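From the Tirura Building Newsletter: Shoes, Again

The hallway shoe count reached 61 in June, in a building where most of us own two feet. After the usual discussion by the mailboxes, the shared entry now has a proper rack, and the rules for it are short.

Slides and slippers go on the top shelf. Sneakers may live lower down or on the floor, as long as the stroller from the second floor can get past. Boots that have been outside in real weather stay on your own mat. Pairs stay together. A single shoe left for a week goes in the lost box, where it can meet the other single shoes.

Please don't use the wall side as a library. Books slide down behind the rails and stay there until somebody moves, and getting one out means lifting off every pair first. There is a perfectly good shelf by the laundry room, currently holding one phone directory and a fern.

Wipe the rails when you wipe your feet — a damp cloth is plenty for metal tubing. The last rack, a Jonditz in white wire, lasted one winter before it leaned over on Saturday night and took the umbrella stand with it.
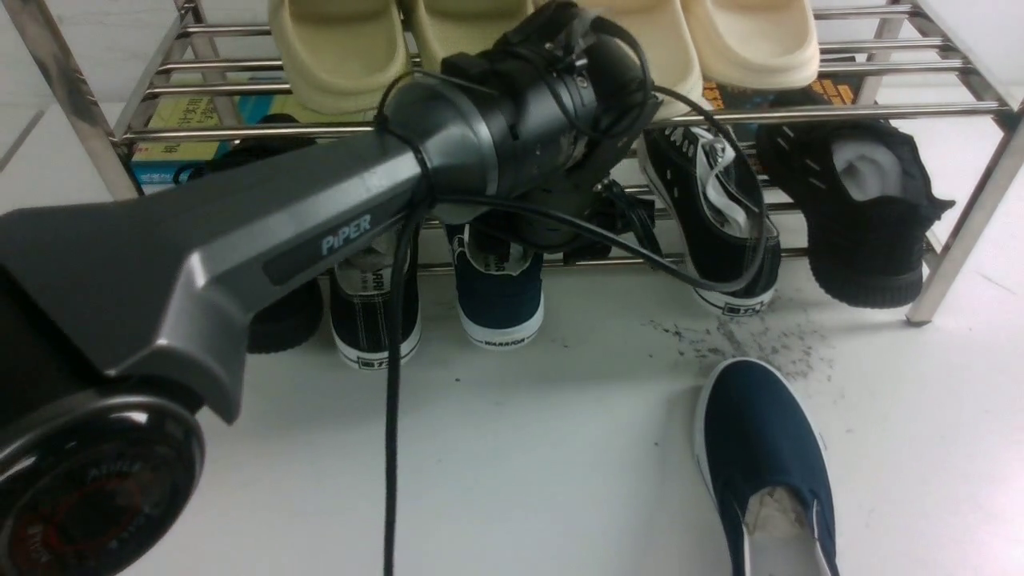 Anyone still missing something from that collapse should check the lost box before the end of the month, after which it all goes to the Tanasarn thrift store, singles included.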